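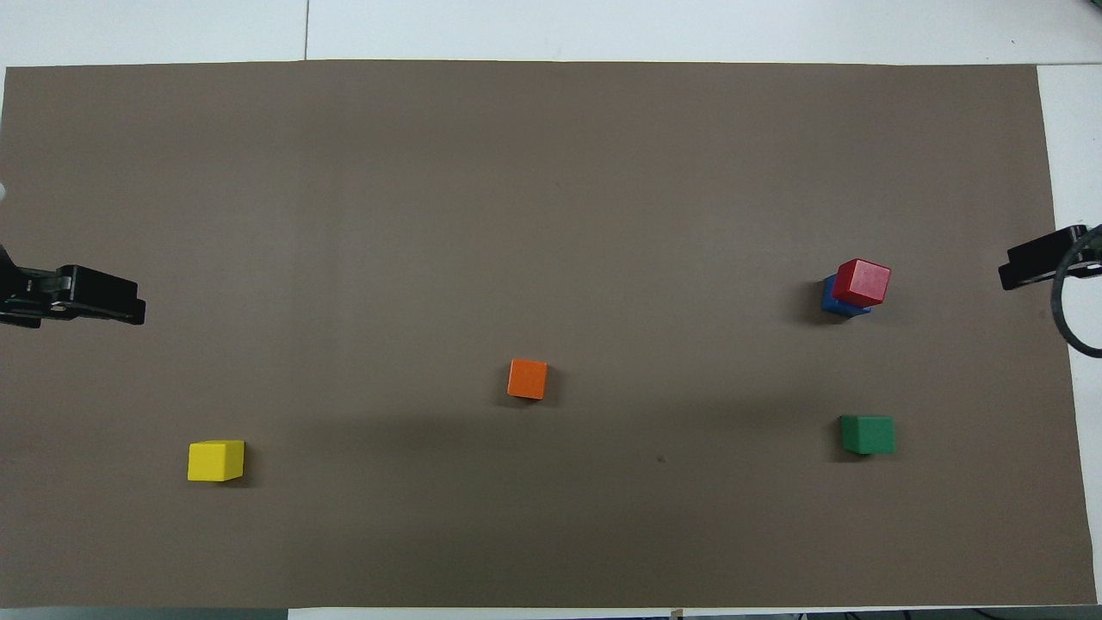
Red balanced on blue, with the brown paper spread underneath.

Kundico painted wooden cubes: review
Reviewed by Ronja Westerberg, Apr 4, 2025

I have a weakness for plain wooden toys and I don't mind admitting it, so when the Kundico cubes turned up in the window of the craft shop in Prulstead I was through the door before I'd looked at the price. They're small wooden cubes, each painted in one solid colour. No letters, no numbers, no farm animals. You get red, blue, a dark green and so on, and what you do with them is up to you!

I've had mine since last May, which is long enough to have opinions.

The paint

Lovely. The red is a proper red, the sort you can pick out from the far side of a room, and the dark green is a grown-up green that wouldn't look out of place on a front door. It goes right into the corners with no bare patches, and on mine every face of a cube matches the others. I've owned cheaper sets where one side looked as if it had been done on a Monday morning with the last of the tin (my old Mnguni ones, sadly, which I loved anyway).

Wear has been better than I hoped. There's a bit of dulling along the edges of the blue one, where it has been at the bottom of more or less every tower built in this house, and one tiny chip that was my own fault for dropping it on the back step. I wipe them with a damp cloth and dry them straight away. I wouldn't soak them.

How they stack

This is where I got really keen. The faces are flat and the corners are square enough that one cube sits on another without that little rock you get when the sanding has been overdone. You can put the red on the blue slightly off centre and it stays put, and there's enough grip in the paint that a light knock to the table doesn't bring it down. A heavy knock does, of course, and the noise is very satisfying.

Naima Farouk borrowed them for her after-school group and they came back with a new game attached: one person arranges the colours behind a tray, everyone gets a few seconds to look, then you have to build the same thing from memory. It sounds far too easy with so few colours. It isn't! I lost three rounds running to a seven-year-old.

They're good for the other sort of table game too, the kind you make up as you go along. We've used them as harbour walls, as markers for a treasure map and as the goalposts for blow football. Being small, they do roll off under the sofa, and the dark green one vanishes completely against our carpet, so do a quick check before you hoover.

What to put them on

I'd strongly suggest covering the table. I started using a sheet off a Jirmont brown paper roll — the 75 cm wide one — and now I wouldn't go without it. On a white tabletop you get glare and the cubes skate about a bit. On flat, matte brown paper the colours look twice as rich and everything stays where you put it. You can also draw roads and rivers straight on to the sheet, then fold it up and keep it for next time, or turn it over when it gets too scribbly.
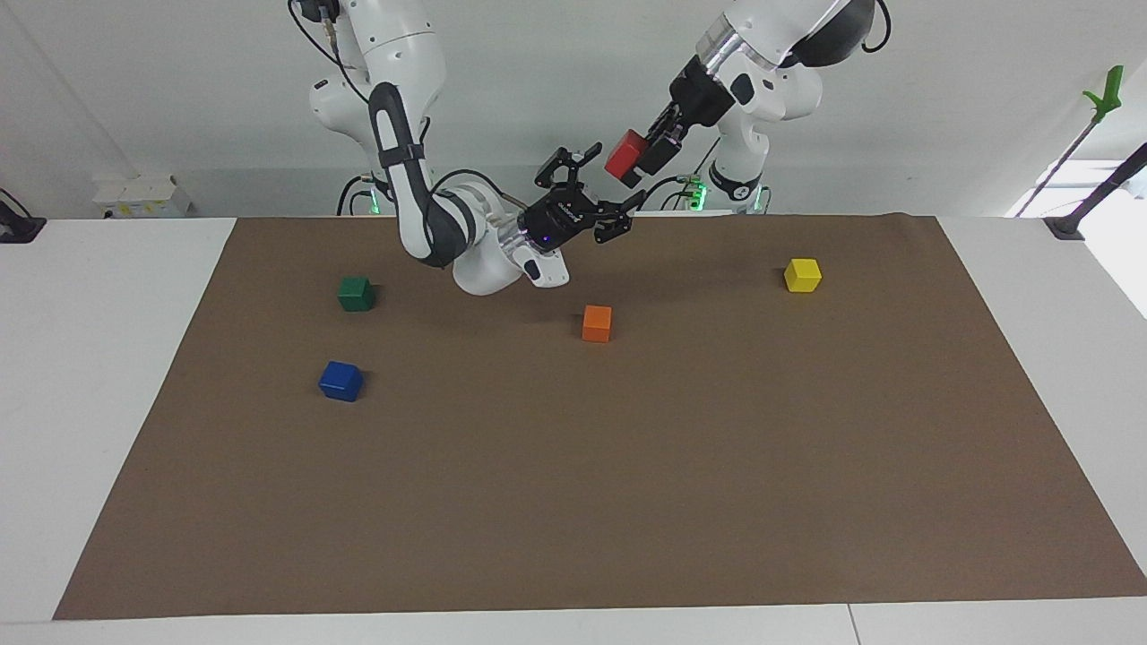

Red in the air and the rest down on the brown, dark green included.

Tape the corners if your roll has been stored tightly, as mine has a habit of curling back up on its own. A couple of heavy books overnight does the job as well.

The box

My only real grumble. The cubes come in a cardboard box with a tuck-in flap, and the flap had gone soft within a month. A wooden tray with a sliding lid would have me cheering, and I'd happily pay a little extra for it. Mine have moved into an old tea tin. The whole lot weighs 485 g with the box, so it's no trouble to take on a train or to a grandparent's house.

I'd also like to see single cubes for sale. I wrote to ask about a spare blue and had a friendly reply, but at the moment it's the full set or nothing.

Would I buy them again?

Yes, and I have — a second set went to my nephew, who lined them up along the windowsill and refused to let anyone move them. If you want something with pictures and sound effects you'll be bored by these. If you like good paint and a tower that stands up properly, go and have a look. Ask for item 2414 at the counter; they keep the spare boxes out the back.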